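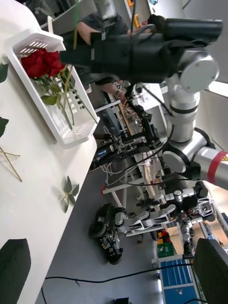 Which edition of a long biography should I read first?
Posted by Surkent, July 12, 2023

I want to read a biography of a 19th century composer, in two volumes, and I can't decide between the full text and the shortened one. My reading group meets at my home in December, at a white table like this one, with red roses in a basket, and I would like to be ready by then. The first volume has 71 chapters. English is my third language, so I read slowly, maybe 20 pages in one evening. Is the short edition a serious book, or only a summary?

Fandholm
Take the full one. In mine the shortened edition left out the notes and almost everything on the teachers and the family. For me those were the best chapters.

Drusano
short one is fine, i finished it on a train

Ait Brahim
I would check who made the cuts. If the author did it, the story usually still holds together. You can also borrow the full first volume and try until page 59, where the childhood part ended in my copy.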